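**Hilo: el robot del club ya camina por el campus 🤖🧵**

**1/** Llevamos desde febrero con el proyecto de paseo autónomo y por fin puedo contar algo que no sea «se ha vuelto a quedar sin batería en el pasillo». ¡Estamos fuera! Con hojas, con cuestas y con un sol que no perdona.

**2/** El reto de este curso: recorrer 300 metros de camino peatonal sin que nadie toque el mando. Solo cámara, odometría y el programa que hemos escrito entre todos. Nada de GPS, que bajo los árboles nos bailaba una barbaridad.

**3/** Empezamos por los tramos rectos, que sobre el papel son los fáciles. Camino de hormigón, taludes con hojarasca a los lados y mucha luz al fondo.
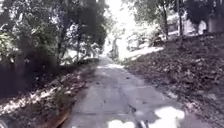

**4/** Al módulo que decide por dónde se puede pisar lo llamamos Prerkard (no preguntéis, salió en una cena). La primera versión separaba «camino» de «no camino» por color, y en el laboratorio iba de maravilla. Fuera, cada mancha de sol era para él un muro. Se paraba delante, muy digno, y ahí se quedaba.

**5/** La segunda versión mira la textura y, sobre todo, recuerda lo que veía un momento antes. Si una mancha clara no tiene volumen, la cruza. Nos costó 13 versiones del mismo fichero de configuración, y la que funciona es la 11, claro.

**6/** Lo de las hojas sigue a medias. Cuando tapan el borde, el robot cree que el camino es más ancho de lo que es y se arrima. De momento le hemos puesto un margen lateral generoso. Feo, pero nos deja seguir probando otras cosas. Si alguien ha peleado con esto en otoño, ¡que escriba, por favor!

**7/** Y luego están los pasos con barandilla a los dos lados, mi parte favorita. Tantos barrotes verticales seguidos confunden al seguimiento de puntos: todos se parecen y empareja uno con el de al lado. Resultado: el robot jura que ha avanzado menos de lo que ha avanzado.
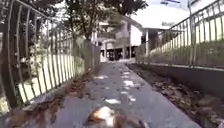 **Club de Robótica Móvil · Escuela Técnica de Zamudio**

**8/** Para eso estamos probando a ignorar los laterales de la imagen y fiarnos más del suelo y de lo que hay al final del camino. Un edificio grande al fondo es una referencia estupenda: está quieto y tiene esquinas de sobra. Me encanta que la solución sea, básicamente, levantar la vista.

**9/** Mejor marca hasta ahora: 100 metros seguidos sin intervenir. Nos falta mucho, ya lo sé, pero hace 3 semanas celebrábamos llegar a la primera farola, así que dejadme disfrutarlo un poco.

**10/** Lo siguiente es repetir el recorrido a las ocho de la mañana y otra vez por la tarde, con las sombras cambiadas de lado. Sospecho que ahí nos va a tocar bajar los humos. También queremos grabar en sentido contrario, que todavía no lo hemos hecho ni una vez.

**11/** Si estudiáis en la escuela y os apetece venir, no hace falta saber programar. Hace falta gente para etiquetar imágenes, para pensar rutas y para caminar al lado con el mando de parada en la mano (este puesto está muy cotizado, aviso).

**12/** Cuando ordenemos el código lo subimos y lo enlazo en este mismo hilo. La carpeta se llama ahora mismo «final_final_bueno», dadnos unos días 😅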